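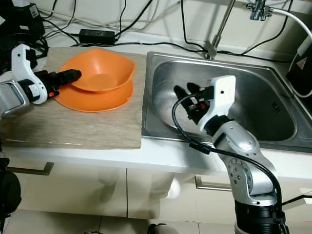 Kitchen notes: plastic tableware, wooden boards and the sink

The September round of kitchen checks at Driltow is finished, and most of the queries that came back concern the same few items: coloured plastic bowls and plates, the wooden cutting boards, and the steel sinks. The guidance below replaces the sheet pinned inside the cupboard doors. It applies to the shared kitchens on both floors and to the small one at Hamia.

Plastic bowls and plates

The orange plastic tableware is to be washed by hand or on the upper rack only. The lower rack sits close to the heating element in our machines, and wide plates placed there have warped at the rim. A warped plate rocks on a flat counter and should be withdrawn. To check one, set it on the counter and press opposite sides of the rim in turn. Any movement that can be felt is enough to reject it.

Bowls may be stacked on plates for carrying, one bowl to one plate. A deep bowl on a wide plate is stable if the base of the bowl sits fully within the flat part of the plate. If the base rides up on the slope, the bowl will lean and should be carried separately. Please do not stack more than 8 plates in the cupboard, as the shelf pins are the short type.

Gloss is a fair guide to condition. New plastic has a smooth surface that sheds water readily. After long use with metal cutlery the inside becomes dull and finely scratched, and tomato and turmeric will stain it. Light staining is cosmetic. Deep scratches that catch a fingernail are not, and those bowls go in the crate by the back door. Scouring pads are the main cause and have been removed from the order list. Use a soft sponge and ordinary washing-up liquid, and leave dried-on food to soak for 20 minutes.

Wooden boards

Boards stay on the counter beside the sink, with a gap between the board and the sink rim. Several had been pushed up against the steel, where water collects along the edge and gets into the end grain. This is how the last two split.

After use, wipe the board, wash both faces and stand it on its long edge to dry. Washing one face only makes the board cup towards the dry side. Boards must not be left in the basin or put in the dishwasher. Oil is applied once a month, using the food-safe mineral oil from the Tulitz delivery. Apply a thin coat with a cloth, leave overnight, and wipe off what remains in the morning. Olive oil and sunflower oil go sticky and then rancid, and are not to be used.

A board may serve as a resting place for clean crockery. It should not take dirty crockery between courses if it will be used again for bread or fruit.

Sinks

The brushed rim should be wiped in the direction of the brushing. Circular rubbing leaves marks which show under the ceiling light and cannot be polished out without refinishing the whole rim. The inside of the basin is less sensitive, and a mild cream cleaner is acceptable there.

The slotted overflow in the basin wall is the part most often missed. Grease settles behind the slots, and the smell is usually blamed on the main drain. Once a week, work a narrow bottle brush through the slots, then pour in a jug of hot water with a little washing-up liquid. Pádraig Phelan cleared all the overflows during the checks and reports that one was almost fully blocked. A blocked overflow will not protect the floor if a tap is left running over a closed plug.

Limescale at the base of the tap can be softened with a cloth dipped in white vinegar. Leave it for a few minutes, then rinse well. Do not leave vinegar on chrome overnight.

Replacements

The replacement crockery is coming from Stetsiuk under order 289. It includes deep bowls, wide plates and 2 new cutting boards. The boards need a first coat of oil before they go into use, so please leave them in their wrapping until this has been done. Fedir Zinchenko is holding the stock list and will exchange rejected items from the crate. Requests should state the kitchen, the item and the fault.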